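What I learned from a week of recording one boring task

I came home from the lab with carpet fuzz on my knees and a huge grin. We've started gathering examples for the new learning system, and I have been wanting to write this post since the first good file landed on the drive!

Quick background for anyone who found this blog through my bread posts (hello, the rye is coming along). Werkik is our little project to get a humanoid to handle big flat things. Sheets of wood, doors, tabletops, the sort of stuff you'd normally grab with both arms and shuffle along with. A person steers the robot through the task, we record everything the cameras and joints report, and later the model trains on those recordings. The steering software is called Celura. It's our own, it crashes when you rename a folder, and I love it anyway.

The first task: the board

The starter task is one tall pale board, standing upright on the carpet. The robot has to bring its hands up to it, take hold near the edge, shift it over and let go without tipping it. You'd think that would take an afternoon to record. Our target for the first batch was 40 good episodes and we ended up with 41, and it took most of the week.

I had no idea how much there is to learn from the approach alone. Grabbing gets all the attention, but the few inches before contact are where the operators really differ. Some come in high with one hand and let the other catch up. I like to get the lower fingers down by the foot of the board early, close to the carpet, and then sort out the top. My co-worker at the next desk thinks this is a terrible habit. We kept both styles in the batch, and I can't wait to see what the model makes of them.

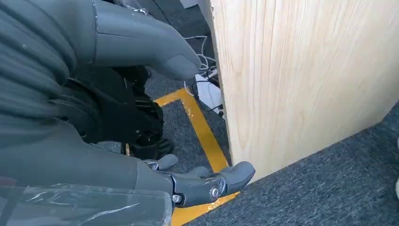
Why the wrist camera won me over

I used to do all my steering from the head camera. It gives you the whole board and a nice comfortable feeling that you know where you are. Then somewhere in the second session I switched to the wrist view and it was like putting on glasses. You see the fingertip and the wood edge together, and the gap between them, and you can just close it. Bolts, seams, grain in the wood, it's all right there.

It's a crowded view, I'll admit. The sleeve takes up a good part of it, and so does the plastic film on the arm, which throws little white glints whenever the light hits it. I worried about that for a whole evening. Then I read back through our notes from Benstead (the drawer project, for those who've been around a while) and remembered that we had fussed over reflections there too, and the model had coped fine. So the film stays.

The tape on the floor

Yellow tape on dark carpet is my favorite piece of equipment this month. It cost next to nothing and it shows up beautifully on camera. We use it for the start area, and we move the board a little between episodes so the system can't just memorize one spot. There are 5 starting positions in this batch. I'd like more next time, with bigger changes in angle, since most of ours came out looking like cousins.

One thing I'd do differently is write the position into the episode name from the start. We put it in a separate text file, and then I spent a very long lunch matching the two up.

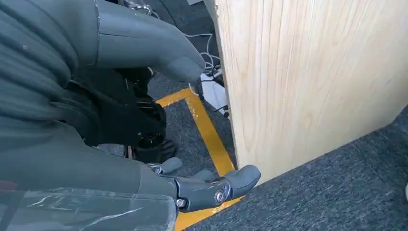

What counts as a good episode

We argued about this one a lot – in a friendly way, with snacks. My first instinct was to throw out anything with a wobble or a second try in it. But a recording where the hand stops short, backs off and comes in again is showing the system how to recover, and you really want some of that in there. So now we only toss an episode if the board falls, the recording drops out, or the operator clearly gave up. Hesitation is allowed. I hesitate plenty!

We also give each one a short label in plain words: clean, second try, slow, odd grip. Six of the batch are marked odd grip, and I'm pretty sure most of them are mine.

Coming up

First training run starts once the labels are checked. After that we get a second board, a darker one, and a door panel that's been promised to us for ages. I also want to try the Ó Flaithearta setup, with one person steering the hands and another the legs – we named it after the pub where it got sketched on a napkin, and I still have the napkin.

If you record this kind of thing yourself, I'd love to hear how you handle the moment of letting go. Ours are all over the place, and I haven't decided yet if I want to fix that or leave it in.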